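Fórum › Casa e Cozinha › Organização e compras › Racks de bancada: valem o espaço?

Este site usa cookies para melhorar a sua experiência. Ao continuar a navegar, aceita a nossa política de cookies. Aceitar | Configurar

Racks de bancada: valem o espaço?

laurinda_peixoto
21 de outubro de 2018

Abro este tópico porque ando a ler há semanas que a solução para cozinhas pequenas é comprar suportes. Suporte para garrafas, suporte para copos, suporte para tampas. A minha bancada tem 40 cm livres entre o lava-loiça e o fogão, e cada blogue que consulto quer pôr lá mais uma peça de arame.

A última sugestão foi um rack da Ikska, desses de argolas em tom de cobre, para deitar garrafas. Faz sentido para vinho com rolha, dizem, e eu aceito. Para água ou chá de garrafa de plástico, alguém me explique o que se ganha em deitar aquilo.
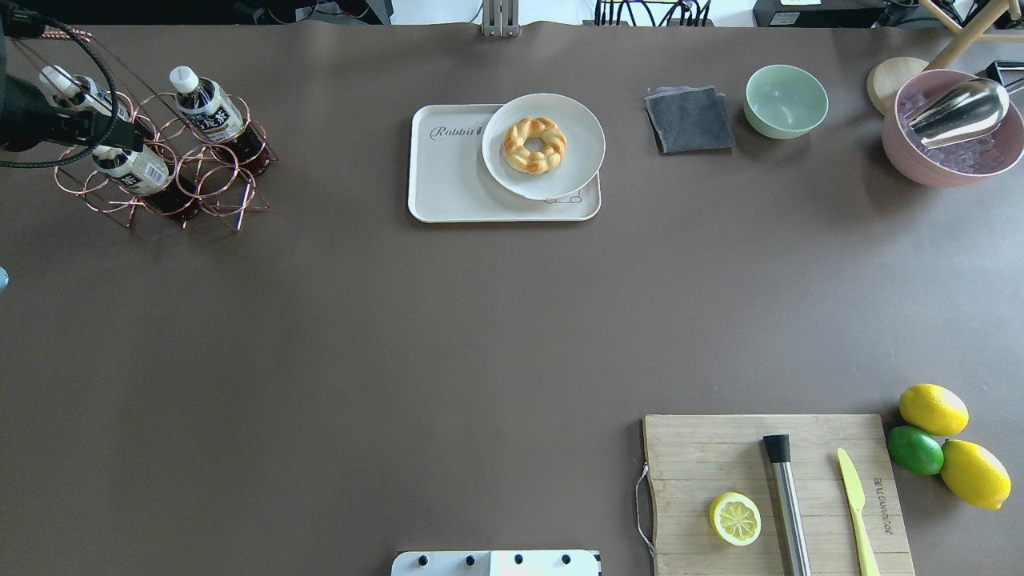 O argumento que me deram na loja foi o «aproveitamento vertical». Só que em cima do rack não se pode pousar nada, e por baixo também não cabe nada. Uma garrafa de pé ocupa um círculo pequeno. Deitada, ocupa o comprimento todo. Fiz o teste em casa com fita-cola no chão e perdi espaço.

Alguém tem e usa mesmo? Peço respostas de quem já o tem há mais de um mês.

bjartur_t

Tenho um parecido desde fevereiro. Uso. Mas uso dentro do armário, numa prateleira alta demais, onde as garrafas de pé deixavam um palmo de ar por cima. Deitadas consigo empilhar duas filas. Na bancada concordo contigo, não serve para nada a não ser para enfeitar.

Quanto a deitar garrafas de plástico já abertas: más notícias. A tampa de rosca aguenta até ao dia em que a fechas à pressa.

marietjie.zwane

Discordo um bocado dos dois. Numa casa com crianças, as garrafas de pé na bancada vão ao chão. Deitadas num suporte com peso decente, não vão. É um critério que nunca aparece nas contas de centímetros.

laurinda_peixoto

Marietjie, percebo, mas então o problema é ter garrafas na bancada. Uma prateleira resolve isso de graça.

marietjie.zwane

De graça se a prateleira já existir. Nem toda a gente pode furar paredes numa casa arrendada.

grimur_g

Entro para falar dos racks de copos, que é a mesma conversa com outro preço. Comprei um da Etance, arame branco, 444 coroas com portes. A página do produto prometia «secagem 5 vezes mais rápida». Mais rápida do que o quê? Não diz. Escrevi para o apoio ao cliente e responderam-me com um texto sobre circulação de ar, sem um único número.

Experimentei por minha conta: copos no rack, copos iguais virados para baixo num pano. Ao fim da manhã não havia diferença que me interessasse. No pano fica uma roda de humidade, é verdade, mas o pano lava-se.

O que me irrita mais é o revestimento. Nos cantos, onde o arame dobra, é onde começa a lascar. O da minha mãe ficou com ferrugem precisamente aí. O meu ainda está bom, mas passo lá o dedo todas as semanas à espera.

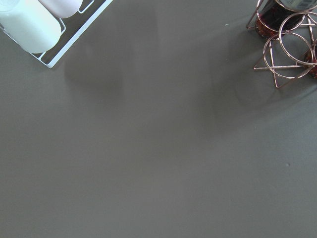 Poul Egilsson acha que estão a comparar coisas diferentes. Um pano em cima da bancada tem de ser trocado todos os dias, senão cheira, e no inverno a roupa não seca. O rack passa-se por água e está feito. Tenho um há seis anos, sem ferrugem, e não foi caro.

grimur_g

Seis anos sem ferrugem com água de que zona? Aqui é tão calcária que o arame branco fica às manchas e depois tens de o esfregar com vinagre. Lá se vai o «passa-se por água».

poul_egilsson

Água macia, tens razão, não tinha pensado nisso. Mas continuo a preferir.

bjartur_t

Se é para comprar, comprem dos que desmontam. A Vigfúsdóttir tem um de encaixe que arruma espalmado. Não o tenho, vi-o em casa de um colega, por isso vale o que vale.

laurinda_peixoto

Encaixe é outra coisa de que desconfio. Tive uma sapateira de encaixe.

marietjie.zwane

E os copos, guardam-nos de pé ou deitados? Pergunto porque há quem jure que deitados apanham menos pó. A mim parece-me que o pó entra de qualquer maneira e que só muda o lado em que assenta. Virados para baixo ainda percebo — mas deitados, com a boca aberta para a cozinha inteira, qual é a vantagem?

grimur_g

Cabem os que não cabiam de pé. Não vejo outra. E se forem de faiança ou vidro, os bordos batem uns nos outros sempre que tiras o do meio. Na linha Amusia, que a minha irmã tem, dois já estão esbeiçados. 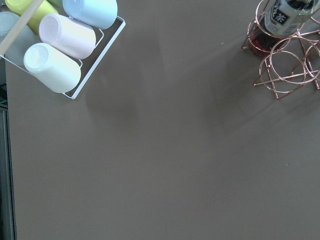 Resumo do que ficou até agora (edito à medida que respondem)

laurinda_peixoto

— Rack de garrafas na bancada: o Bjartur e eu contra, a Marietjie a favor por causa das crianças.
— Rack de garrafas dentro de armário alto: parece que sim, se houver altura desperdiçada. Meçam antes.
— Rack de copos: depende da água. Com calcário, contem com vinagre.
— Copos deitados: ninguém me convenceu.

Não compro nada para já. Vou tirar a torradeira da bancada durante uma semana e ver se faz falta.

poul_egilsson

Vai fazer.

Contacto | Termos de utilização | © 2018 Fórum Casa e Cozinha | Voltar ao topo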